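Feb 16, 2026
Riron notebook, soft objects, station 9

Really good day on the plush set! We wanted 500 clean two-handed examples by the end of March and I had my doubts last week, but the new routine is so much quicker. Pick up both grippers, start the take, squeeze, fold or turn the toy, let go, stop. No going back to the keyboard between takes, which was eating half my time (and my patience).

The reddish-brown one is my favorite by a mile. It never lands the same way, so every take starts from a different lump, and that's just what the Ornach model was short on. It did fine on blocks and cups and then had no clue what to do with anything that squishes.
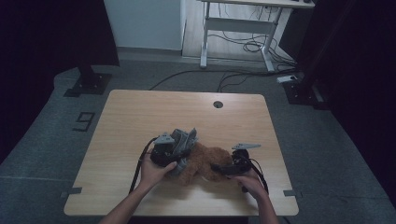

Both grippers on the brown plush, left jaws closed on the fur, right one against the side.

Things I want to remember: go slower on the first touch. My early takes have the left jaws snapping shut, and the playback looks like a magic trick. Also, let the right hand push sometimes, without pinching. Those takes looked great when I scrubbed through them, and we have hardly any of that in the older Lokmont data.

Tossed 23 takes, mostly for letting go too early. Take 3723 has a sync slip between left and right, so leave it out until I've checked the clocks.

Cables: keep them running off toward you on either side. I crossed them once and lost a good fold.

Next up, version 2 of the task list from Karimi, with handovers from one gripper to the other. Can't wait to try those on something this floppy. Still need to pick a second toy with shorter fur.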